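Hultik Home Forum > Desks and Workspaces > Wire mesh shelf on a white desk, keep or ditch?

mapleandrust
I have a white desktop against a white wall, which sounded calm in the store and in practice looks like a dentist is about to come in. To break it up I bought a black wire mesh shelf with two light wood boards in it, one at the bottom and one halfway up. It stands at the back against the wall. I also have a small yellow woven basket that I like more than I like most furniture.

My problem is that the shelf now looks like a cage for something that got out. Do I fill it, move it, or give it to my sister, who will take anything?

Desk is the rounded-corner kind on T feet, if that matters.

dunmore_k
Fill it. An empty mesh shelf always looks like the pet store after closing. Books on the bottom board, one plant up top, done.

Celina Kwiatkowski
Do not put a plant in it. I had the Walczak version of that shelf for two years with a pothos on the middle board, and the thing grew through the mesh on three sides. When I moved to Stasanbridge I had to choose between the plant and the shelf. The plant is fine, thanks for asking.

dunmore_k
I meant a small plant.

Celina Kwiatkowski
It was a small plant.

tapemeasure_ted
Wall color is your real issue. White desk on white wall, black shelf in the middle, of course your eye goes straight to the cage. Paint the wall and everything calms down. I did mine a muddy green in March and now people compliment the desk, which I found on a curb.

mapleandrust
I rent, Ted.

tapemeasure_ted
So did I.

oslo_mittens
Disagree with everyone so far, I like it bare. The light boards are the best part and as soon as you stack paper on them you won't see them again. Keep the top one clear, put one thing on the bottom one, and leave the basket outside on the desk. It's the only color you've got up there, why would you put it behind bars?

mapleandrust
That is where it's been living, out at the left end of the desktop. I tried it inside on the middle board for an evening and it looked like evidence.

gradystreet
What's the basket for? If the answer is "pens" I'd say leave it. If the answer is "things I don't know where to put," you will have a second basket by summer and a third by fall. I speak as a man with a drawer of baskets.

mapleandrust
Chargers, mostly. A glue stick. One key I'm afraid to throw away.

gradystreet
Second basket by summer.

tapemeasure_ted
Unrelated to the basket, do those T feet wobble for anyone else? I had a Nonberg with the same shape and it swayed every time I used an eraser. I ended up folding a cereal box under one end.

dunmore_k
Mine did until I tightened the bolts where the leg meets the foot. Took 30 seconds and I'd been complaining for a year. Also, if you've got anything tied around the bottom of the leg, leave it alone. I have a piece of string down there on mine marking which side faces the wall and my kids remove it every time they vacuum, so twice so far.

mapleandrust
Ha, there's a red tie around the bottom of one of my legs too. I'd call it a system but I've been stepping over it without a thought.

oslo_mittens
Leave it. Second color accent.

Celina Kwiatkowski
Back to the shelf. Have you tried pushing it all the way into a corner? In the middle of the back edge it eats the desk. I lost almost 2 feet of elbow room to mine, and most of that was me avoiding it.

mapleandrust
The outlet is in the corner and I'd be blocking it. I could turn the shelf so the open front faces the side, but then I'm reaching around it like a vending machine.

dunmore_k
Books. Bottom board. I'll keep saying it.

oslo_mittens
And I'll keep saying no. Can we get a picture before Dunmore moves his library in?

tapemeasure_ted
Seconded. I'd like to see how much wall we're dealing with. No reason.

mapleandrust
Fine. Shelf at the back, basket at the left, wall as the landlord intended. Votes please, and Ted, you get half of one.
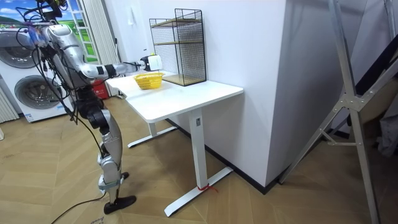 Desk with the mesh shelf and the yellow basket, wall still white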